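Setting Out Mixed Fruit on the Dining Table
Household Skills Series, Sheet 33
Gratico Home Services Institute, Plevidthorpe
Last revised July 9, 2018

Purpose

This sheet sets out the standard method for sorting fruit and arranging it on a plate at a household dining table. It applies to firm whole fruit such as oranges, apples, pears and kiwis. Berries, grapes and cut fruit are covered in the November supplement.

Materials

One oval or round plate, large enough to hold the fruit in a single layer
A clean tablecloth
Paper napkins
Two dry kitchen towels
A shallow bowl for fruit set aside

A ceramic plate is recommended. Plates with a slight rim are preferred over flat serving boards, on which round fruit will roll. Households using the Joro stacking bowls issued with the starter kit should keep them for storage and use a separate plate for the table.

Preparing the table

Wipe the table before laying the cloth. Smooth the cloth from the center outward and check that no fold lies under the place where the plate will stand. Bottles of sauce, vinegar or oil that are kept on the table should be moved to the back, against the wall if there is one. Where the table meets a wall or ledge, clean along the join with a damp cloth. Residue collects in this area and is easily overlooked.

Set the plate down before bringing the fruit. It should stand near the middle of the table, within easy reach of the seated diners.

Washing and drying

Rinse each piece under cool running water. Soap is not to be used. Kiwis should be rubbed gently with the palm to loosen the surface fuzz. Dry all fruit with the first towel and lay it on the second for a few minutes. Fruit that goes onto the plate damp will mark the cloth and spoil sooner. Remove any adhesive labels at this stage, together with tags and packaging cards, and place them directly in the trash.

Sorting

Lay the fruit on the cloth in front of the plate. Turn each piece once and look for soft spots, broken skin or mold. Pears should be pressed lightly near the stem; if the flesh gives easily, the pear is ready and should be eaten the same day. Bruised pieces go to the shallow bowl for use in the kitchen. Moldy pieces are discarded.

Arranging

1. Place the largest orange first, toward one end of the plate.
2. Place an apple beside or slightly behind it, so that the two support each other.
3. Add the remaining oranges along the front edge.
4. Lay the pears on their sides with the stems pointing inward. A pear set upright tends to fall when the plate is passed.
5. Fill the remaining gaps with kiwis and other small fruit.

Do not stack above 2 layers. If the plate is full, leave the rest in storage and replenish later. Where the plate carries a painted design, leaving part of it in view is a matter of household preference.

Finishing

Fold the napkins and set them to one side, clear of the fruit. Brush crumbs and bits of stem from the cloth. Check the plate each morning and remove anything that has begun to soften. Apples speed the ripening of pears and kiwis, so a plate of mixed fruit should be refreshed more often than a plate of oranges alone.

Related sheets: Sheet 136, Care of Table Linens. Printed copies may be requested from the Plevidthorpe office under order number 3694.

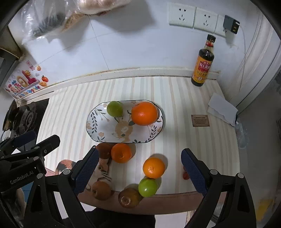 Valdovinos: We follow this sheet at home with one change. Our pears go in a separate dish, since they were turning soft within a couple of days next to the apples. Could the next revision give that as an option under Arranging? Step 4 would still work for anyone who prefers a single plate.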